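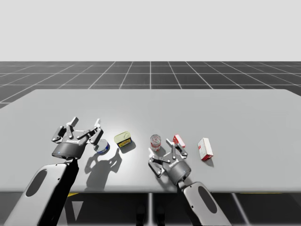

Minutes written up by the club secretary
December 2, 2018

Okport Allotment Club, winter meeting, held in the back room at Gumede Hall. I took these by hand and typed them up the same night, so if I got something wrong, catch me before the next one and I'll fix it.

We started late on account of the parking. The last set of minutes was approved with one change: the leaking spigot is the one by the north gate, and I had put south. Sorry!

Water. The bill came in at nearly 2,000 dollars for the season, which got a groan out of everybody (me included). The line from Flusine Road is old and we're pretty sure it leaks underground somewhere past the compost bays. We talked for a long time about digging it up ourselves versus paying a plumber. Agreed to get 2 quotes before February and decide then. Water is shut off until spring, so please don't try to open the valve — the handle is already bent.

Dues. There was a motion to raise plot dues to 50 dollars. I spoke in favor, and I'll admit I went on a bit. Some folks with half plots felt they should pay less, and that seemed fair to me. Motion passed with half plots staying at the old rate.

Seed order. We're going with Wostovero again for the onion sets and the potatoes. The peas last year were poor, and three people told me theirs never came up at all, so we're buying peas someplace else. Send me your list by the end of the month. I can't read texts with photos of handwritten lists on my old phone, so type it out please!

Fence. Deer got in again along the back. We set aside 200 dollars for wire and posts, and we'll do the work on the first dry morning we can get enough hands.

Other business. Somebody left a blue wheelbarrow by the shed with a flat tire. Claim it or it goes to whoever wants it. The bean soup recipe from the potluck was asked for again, and I've pinned a copy inside the shed door.

Next meeting is in February, same room. Bring your own mug.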